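Leave the fingers alone, and look at the pads

I've been looking after the crate cell at our place for a good while now, and I have an opinion about it that gets me into trouble at morning tea. We spend far too much time on the program and hardly any on the bit that touches the crate. There, I've said it.

The cell itself is nothing flash. One arm, a two-finger gripper from Flelis, a small camera up at the wrist, and a stack of plastic crates that need to go from one spot to another without being dropped. The controller runs Viter, which everyone grumbles about and everyone has learned to live with. When it all behaves you forget the cell is there.

When it doesn't behave, the first thing anyone does is open the laptop. Somebody nudges a waypoint. Somebody else slows the approach, then a third person comes along and speeds it back up (usually me, I'll own that). By the end of July our pick routine had so many little corrections in it that I couldn't have told you what the original position was. I printed the change log to make a point. It ran to 69 entries, and 20 of those undid an earlier one!

So I asked if I could have an afternoon with the arm stopped and locked out, no laptop, just a rag, a torch, a set of hex keys and the gripper. I wiped the fingers down. I checked the mounting screws and found one on the left finger I could turn with hardly any effort. I took the pads off and laid them side by side on the bench, and one was worn to a different shape from the other. Not by much, but put a straight edge across and you could see light under it. A finger like that closes a touch late on one side, and the crate gets a shove before it gets a grip. All those waypoints we'd been shifting were chasing the shove.

New pads went on, both at once, and the screws were done up to the figure in the manual instead of to whatever felt right. Then I put the pick position back to where it was on the commissioning sheet, which took some digging to find, and ran it at slow speed with my eyes on the wrist camera feed the whole way in. I'd recommend this to anybody. You get the rim of the crate coming up orange with the grey finger in beside it, and from that close you notice things you'd never pick from outside the guard.
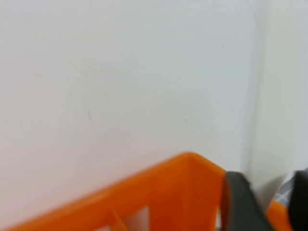 Tsikata wrote in after I put an earlier version of this on the maintenance page, and disagreed with nearly all of it. The gist was that pads are a consumable, so you swap them on a cycle count and get on with your day, and an afternoon with a torch is an afternoon of lost production. At their site the pads come off at 1,017 picks whether they look tired or not, and they reckon a crate rim is too flexible for a bit of uneven wear to matter anyway.

I've thought about that and I can go halfway. A cycle count is a good habit and we've since started one of our own. Ours is set at 1,731, going by how the last lot looked when they came off, and I'll bring it down if the next lot look worse. But a count won't find you a loose screw, and it won't tell you that one finger is doing more of the work than the other. As for the rims being flexible, sure they are, and that's half of my complaint. A soft rim hides a bad grip for ages. It gives a little, the crate comes up anyway, and you carry on until you meet a stiffer one from a newer batch.

The other thing people say is that a better gripper would fix it. We had a quote from Votel for one with force sensing in both fingers and I'm sure it's lovely. I'd still want to see somebody clean the one we've got first. Put a clever gripper on a loose mount and you've got a clever gripper on a loose mount, with a bigger invoice.

What I'd like to see is pretty modest. Before anyone edits a position, they stop the cell, lock it out and put a hand on the fingers. If there's play, fix the play. If the pads don't match, change the pair. Write down what you found, even when it's nothing. After that, go for your life with the laptop.

We've had the sheet taped to the guard door for a few weeks and the night crew have filled it in more faithfully than we have on days. I still need to order more pads, and a second straight edge, as the first one has wandered off to the welding bay.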